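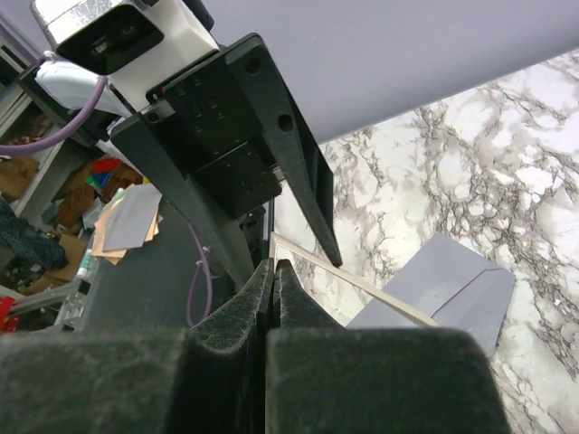
*A cream strip and a folded gray sheet on the marble-patterned countertop.*

**ROLTACH** - Sharpen your creases, everyone! The Roltach Folding Fair is coming back to the old Privau dairy building on 11th August, and this year it has the whole ground floor to play with. Doors open at 10 a.m. and the last table closes at 5 p.m. Admission is free, and so is the paper.

The fair started as one long table in the Gerkard Street library with a stack of scrap paper and a box of borrowed rulers. It has grown every summer, and last year's visitors spilled out onto the sidewalk and folded on the library steps until the wind took over. Moving to the Privau building means more elbow room, better light and (at last!) a proper sink for the glue brushes.

Visitors can expect 3 big work areas. The first is for envelopes and wrappers, everything from a plain letter fold to the pocket with a pointed flap that so many people asked to learn last time. The second is for boxes and trays. The third is new and it is the one we are most excited about: a strip table, where narrow lengths of card get one long fold down the middle and turn into angles, edges, braces and little frames.

If you have never folded a strip lengthwise, it is a lovely thing to try. A flat strip flops over the moment you lift one end. Put a crease down its length, open it to a right angle and the same piece of card will stand up straight in your hand. Children love this part, and so do plenty of grown-ups who came in just to wait for somebody. From there you can build corners for a photo frame, a rail for a paper shelf or the walls of a very small house.

The town's paper shop, Ashour, is giving 700 sheets in soft colors - grays, blues, creams and a few sheets of a deep plum that will go fast. The shop will also cut strips to length at its own counter all day for people who want to take a bundle home. A pack of strips with a printed folding sheet costs $3, and the money goes toward next year's room rental.

There will be something to look at, too. The front room will hold a display of 111 folded pieces sent in by Roltach households since May. Some are tiny, some need two people to carry them, and one is a model of the Gerkard Street bridge made completely from angled strips, with no glue anywhere. It took a family most of the spring, and it already has a spot picked out by the front window. Pieces can be picked up after the fair or left for the fall display at the library.

A few practical notes for folders of all ages:

- Bring your own bone folder if you have one. The back of a spoon works fine too.
- Children under eight need an adult at the table with them.
- Cutting is done at the side tables only, and the knives stay there.
- There is a quiet hour from 10 to 11 a.m. with no music and no announcements.
- Lunch will be sold in the yard. Please finish eating before you come back to the paper!

For anybody who wants a head start, the strip fold takes only a few minutes to learn. Score a line down the center first, lightly, with a ruler held flat against the card. Fold along the line a little at a time, working from one end to the other, and run a fingernail down the outside of the crease. Then let it open back up to the angle you want. Thin card is easier than heavy card for a first try, and a pale color makes it simple to check the fold, with one face catching the light and the other a shade darker.
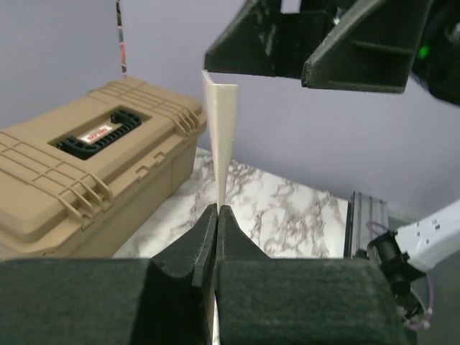

## Build a tower with us

The afternoon belongs to the group build. Starting at 2 p.m., everybody in the building is invited to fold one strip and add it to a shared tower in the middle of the main room. The goal is 200 strips, which would beat last year's paper castle by a mile, and the ceiling at Privau is high enough that we may need the stepladder.

The rules are simple. Every strip gets one long fold, every strip carries its maker's first name on the inside, and joints are slotted or tied with thread. Tape is allowed for repairs, since a tower this tall is bound to lean at some point. Anyone who would like to fold but not build can hand a strip over at the sign-in desk and it will go up with the rest.

## Getting there

The Privau building is at the bottom of Gerkard Street, next to the bus turnaround. The yard gate is step-free and wide enough for strollers and wheelchairs. Parking is limited to the lot behind the Ashour shop, so walk or ride if you can. Bike racks are by the gate.

No sign-up is needed for the tables. Groups of ten or more are asked to leave a note at the library desk ahead of time so that enough chairs can be set out. Pieces for the front room display can be dropped off at the same desk until the evening before the fair, in a box or bag marked with a name and phone number.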